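Mar 27, 2022

I have a thing for black dishes, and I've decided to stop pretending it's under control. Bowls, trays, little square ones that hold exactly one handful of almonds – I want them all! It started in January, when Catriona Mowat gave me a shallow one from a shop in Larnimgate and I put it down on pale wood for the first time. Oh, that contrast! Anything light and grainy underneath and a plain black bowl suddenly looks like somebody thought hard about it.

So yes, I'm completely sold on black on wood. The shapes do all the work when the color stays the same, and I love a wavy edge next to a strict little square.
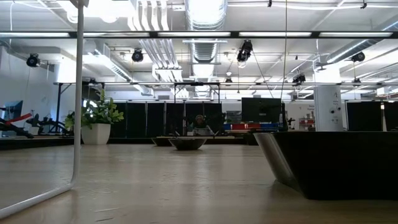
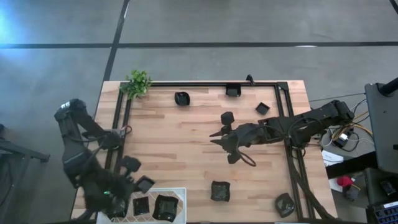 My own collection lives on the kitchen shelf, and it's a mess. I've tried stacking by size (the wavy ones wobble), and I've tried stacking by shape, which looked great until I needed the bottom one. Right now I'm leaning toward a wide white bin with low sides, everything in one layer, nothing on top of anything else. It takes up more room, but you can grab what you want with one hand while the other one is stirring.

Alistair MacKinnon swears by felt circles between glossy pieces, and he sent me a pack of 100, so I'll be at that for a while. He also says matte shows fingerprints less. I'm not so sure – mine show everything, especially after garlic bread.

Next up is oiling the table. I have 3 coats planned and a whole weekend free, and the bowls are moving to the windowsill until it's done.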